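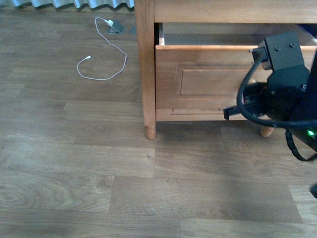

Relu Pană wanted to know if the cable checks really have to be done again after every finger change, seeing that the arm itself never comes off its mount. Yes please, Relu, every single time! The fingers are the small part of the job. It's the slack at the wrist that ends up different when you've had your hands in there, and a loop that was fine with the Verkance fingers may hang lower with the Zostitz pair.

Gripper comparison, drawer tasks
Pre-run safety checklist, with comments
September revision, replaces the sheet taped inside the Ludamton controller case

Part A. Power and stop

1. Stop button within reach of the person standing by. OK
2. Stop button pressed once, arm holds still, released. OK
Comment: I know this feels silly when you did it before lunch, but do it again after lunch.
3. Controller started with the Toma profile loaded. OK
4. Speed limit on the low setting for the first 3 pulls. OK
Comment: We had this at 2 on the old sheet and I would rather be slow and a bit bored.

Part B. Wrist and cables

5. Bracket screws snug, checked by hand with the short key. OK
6. Cables clear of the drawer front through the full pull. REPEAT
Comment: Run the whole path with the gripper open and nothing held, and watch the loop instead of the fingertips. That is harder than it sounds, everybody's eyes go to the fingertips (mine too).
7. No bare wire, no pinched sleeve. OK

Part C. Fingers

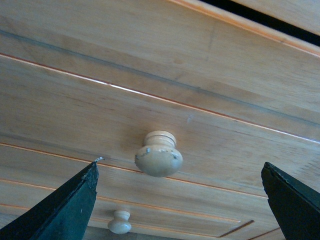
8. Finger wear and fit. HOLD
Comment: We are comparing how the two finger sets come up to a round knob from below, and I would like that comparison to be fair, so both sets should start out clean and in decent shape. Feel along each edge with a gloved hand before the arm is powered. The left green finger is rough along its top edge, and it has a tiny bent sliver of metal or wire sticking out at the tip, so please treat this item as open until that has been looked at under the lamp. The big knob has dark worn spots on its side as well. Log those now, before anyone starts blaming one gripper or the other for them.
9. Finger opening wider than the knob, with room to spare on both sides. OK
10. Grip force at the starting value. OK
Comment: The cycle counter read 1,387 when I filled this in. Write your own reading next to it, even if you only did a handful of pulls.

Part D. Furniture and floor

11. Top cleared. OK
12. Both drawers run freely by hand, all the way out and back. OK
Comment: If one sticks, note it and carry on with the other. Please don't wax anything halfway through a comparison, I'd have to throw out the morning.
13. Floor cables away from feet and from the drawer path. CHECK AGAIN
Comment: Look on the left side too, near the floor outlet.

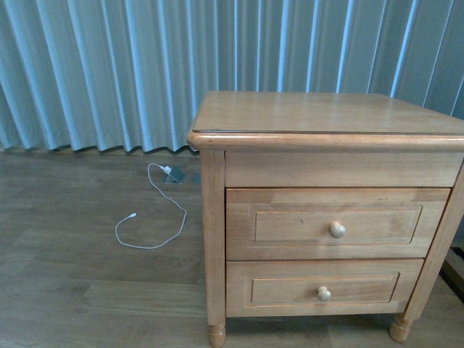
Items 11 to 13: nightstand with its top clear, charging cable on the floor to the left.

14. Run sheet number written on the log. OK, 395
15. Second person has read Part A out loud. OK

Open: 6, 8, 13. Initial each one when it's closed, and leave the sheet with the controller.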